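Chapter 5
Bottles, Caps and Clear Tables

I want to start this chapter with a confession about soy sauce. For the first nine months that I ran a kitchen of my own, I never once wiped the neck of the bottle. I poured, I snapped the lid down, I shoved it back on the shelf. Then one evening in October I picked it up to make a dipping sauce for a table of six and it wouldn't let go of the shelf. I pulled, the bottle came free, and it left a perfect brown ring behind, shiny as varnish. My aunt was standing right next to me. She didn't say a word, which was worse!

So this chapter is about small bottles: opening them, pouring from them, closing them, and where they live in between. If you've come straight from Chapter 4 (dry goods, jars, scoops, all that flour) you'll find the going easier, as there is far less to lift. But liquids are sneaky. A spilt spoon of rice stays where you dropped it. A spilt spoon of soy sauce has plans.

What you should be able to do by the end

Open a flip-top with one hand and close it with the other, without looking at it.
Pour a teaspoon from the bottle and get a teaspoon, give or take a drop.
Say what belongs on a clear table and what doesn't, and stick to it for a whole service.
Set up a drip tray before you start cooking (not halfway through, when your hands are covered in ginger).

5.1 Getting to know the flip-top

Most of the small sauce bottles you'll buy have a cap in two parts. There's a collar that grips the neck, and a lid joined to it by a hinge, and underneath the lid is the spout. Students often unscrew the whole thing the first time, collar and all, and then wonder why the sauce comes out in a great brown gulp. Leave the collar alone. Put your thumb under the front of the lid and push up, and let it go right back on its hinge so it isn't hanging over the spout while you pour.

Vasanthi Chacko and I taught this course together when it was still the Sinham evening class, and we argued over the next bit for years. She wanted everyone to hold the bottle low, round the label. I like it higher, just under the shoulder, where I feel the tilt sooner. We tested it on a whole class once, with cold tea in the bottles, and neither of us won. Try both. Whichever you choose, keep hold of it, because changing your grip in the middle of a pour is how sleeves get stained.

A few words on glass as well. I prefer it to plastic for dark sauces, mainly because a glass bottle doesn't give when you grip it, so you can't squeeze out more than you meant to. It also shows you how much is left, though with dark soy you may need to hold it up to a window. Look at the neck, where the glass is narrow and the light gets through the sauce. If you're seeing amber in there, the bottle's still nicely full or it's tipped towards you.

5.2 The tray and the table

A drip tray needn't be anything special. Mine at home is the lid of an old sandwich box. What matters is a bit of a lip all the way round and enough floor that the bottle can stand in it without touching the sides. Pale or see-through plastic is best, as you'll notice a dark drip on it straight away and you'll be nagged into rinsing it.

The table is the other half of the job, and it's the half people skip. Before a bottle comes out, everything else goes away: chopping boards, phones, that tea towel you've been using since this morning. I want a bare patch in front of you wide enough to rest both forearms. If your work surface is made of two tables pushed together, keep the bottle well off the join. I once lost most of an afternoon to a join, a damp cloth and a butter knife.

A white tabletop, a shallow tray and an opened bottle of dark soy; then a clear stretch of pale table with a faint seam running across it.
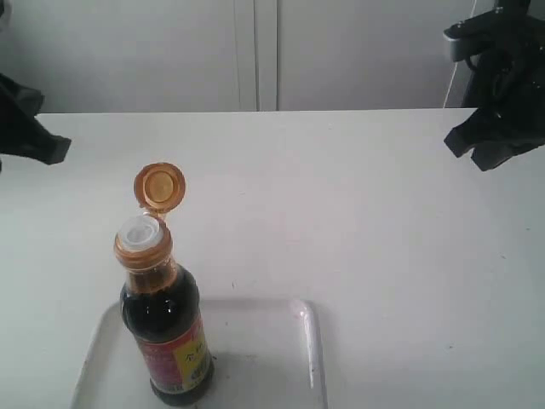
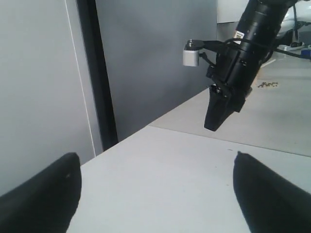

5.3 Before you try it yourself

The first practical is on the next page, and you'll want to gather your things now. I've kept the list short.

One small glass bottle with a flip-top cap
One shallow tray, rinsed and dried
A teaspoon and a little white dish
Two cloths, one damp and one dry
Water with a splash of cold black tea in it, for practice

Please do use the tea water for your early goes. Soy sauce is too good to tip down the sink, and in our old room at Itari we got through a shocking amount before I came to my senses. It's a little thinner than the real thing, so it'll run faster than you expect. If you can control that, you'll have no bother with sauce.

Stand the bottle in the tray on the side of your pouring hand, with the dish beside the tray and the dry cloth within reach. Open the lid and pour one teaspoon. Stop by bringing the neck up smoothly, and give it a small turn of the wrist as it rises so the last drop runs back in. Dab the spout with the damp cloth, close the lid until you hear the click, and set the bottle back in the tray. Then do it again, and keep going until you've filled the dish.

You'll be clumsy to begin with and I'd worry if you weren't. Make a note of where the drips fall, as we'll be using those notes in 5.4, when we move on to oil.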